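Como verificar se um suplemento está regularizado

Antes de comprar um produto que promete tratar doenças, consulte a situação dele na autoridade sanitária.

1. Anote o nome comercial, o fabricante e o lote.
2. Pesquise o fabricante na base pública de empresas autorizadas.
3. Compare o número do registro com o do rótulo, dígito por dígito.
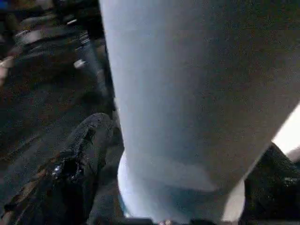 4. Leia a categoria. Suplemento alimentar não pode alegar cura, prevenção ou tratamento.
5. Se houver divergência, guarde a nota fiscal e notifique a vigilância sanitária local.

Revisão: Margaux Boyer, 25 de maio de 2019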